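Rapport d'avancement, deuxième période
Projet : évaluation du kit de saisie portatif Plondo pour le tri et le rangement du linge
Destinataire : direction des services, Clorotel

1. Rappel de l'objet

Clorotel finance l'évaluation du kit Plondo en vue d'une éventuelle offre de service dans ses résidences. Le kit comprend deux pinces tenues à la main, leurs mousquetons, un boîtier de charge et l'accès au logiciel de relecture. L'intégration est assurée par Hrubý. Le présent rapport couvre la période close fin juillet.

2. Travaux réalisés

Les opérateurs ont enregistré 1 021 prises exploitables sur les 4 000 prévues au contrat. Le retard vient de la livraison du second kit, reçu trois semaines après la date convenue. La cadence est depuis remontée et nous maintenons l'échéance finale.

Les prises portent sur de petites pièces textiles : chaussettes, gants de toilette, torchons. Elles se font en chambre, sur des lits avec leur literie habituelle, et non sur un plan de travail dégagé. Ce choix figurait dans la demande initiale de Clorotel.

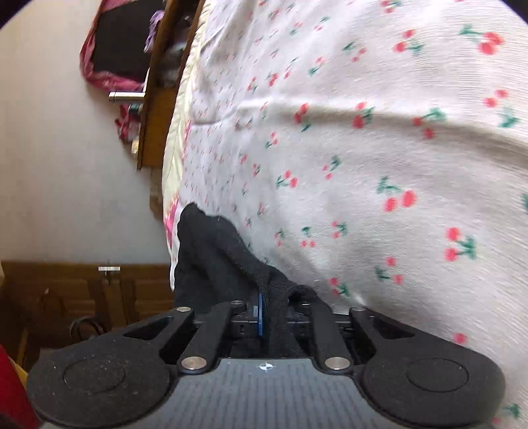 Les séances durent 30 minutes, suivies d'une pause. Au-delà, les opérateurs signalent une fatigue du poignet. Hrubý propose une poignée plus courte, que nous n'avons pas encore reçue.

3. Constats sur le matériel

La tenue des pièces en maille est satisfaisante. Les tissus fins et glissants posent davantage de difficultés, surtout lorsqu'ils sont à plat : l'opérateur doit former un pli avant de serrer, et le geste s'en trouve allongé. Les peluches se déposent sur les surfaces noires du kit. Un passage au chiffon sec en fin de séance a été ajouté à la procédure.

Une vis de doigt s'est desserrée sur le premier kit après 500 prises. Elle a été resserrée sur place. La notice ne donne pas de couple de serrage ; la question a été transmise à Plondo.

4. Comparaison avec l'offre concurrente

Le kit Stonomley a été prêté pour une semaine. Il est plus léger, mais son logiciel ne permet pas de reprendre une séance interrompue. Les essais comparatifs seront complétés à la période suivante, sur les mêmes pièces de linge.

5. Budget et suite

Les dépenses restent dans l'enveloppe. Le poste transport est dépassé, le poste maintenance n'est presque pas entamé ; nous demandons l'autorisation de virer le solde de l'un vers l'autre. Une séance supplémentaire est prévue le samedi jusqu'au rattrapage du retard.

Décision attendue de Clorotel : accord sur la prolongation du prêt Stonomley.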